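April 23, 2018, Urau notebook

Cup hanging, still. Siham drove the arm for the first half and I took over after lunch.
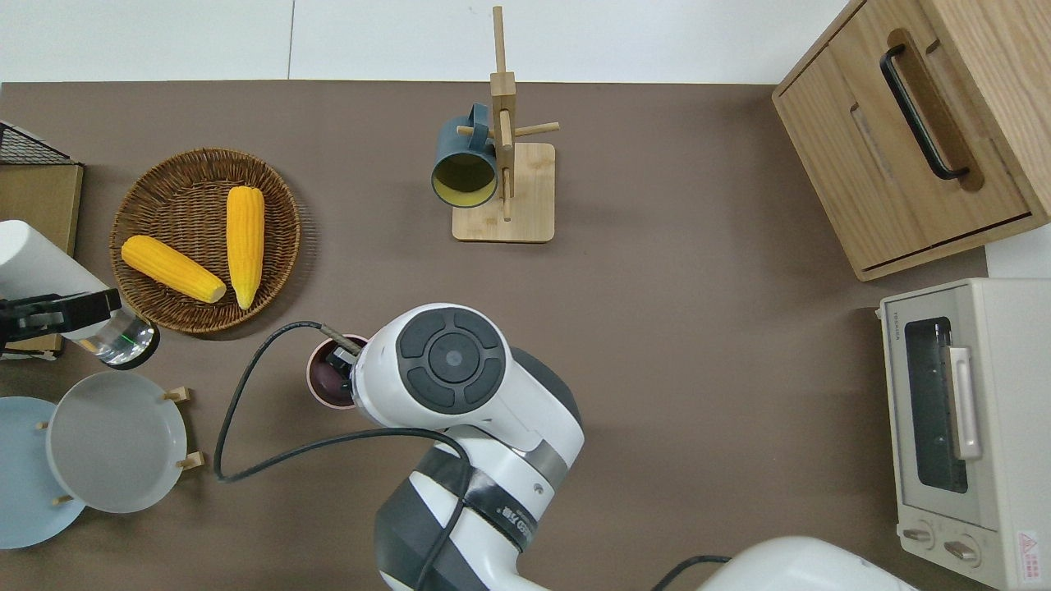

We're at 229 examples now and I'd like 100 more before Njål starts training again. My wrists disagree! The slow bit is lining the handle up with the peg, and I catch myself doing it the same way every time, so Siham wants us to swap pegs and come in from different sides (fair enough, she's right). I threw out 7 runs where I'd dithered too long over the approach.

Kamala asked whether we keep the fumbles. I've kept 3, the ones with a proper recovery, tagged "retry" in the log. Plates next, once Embla has sorted the start positions.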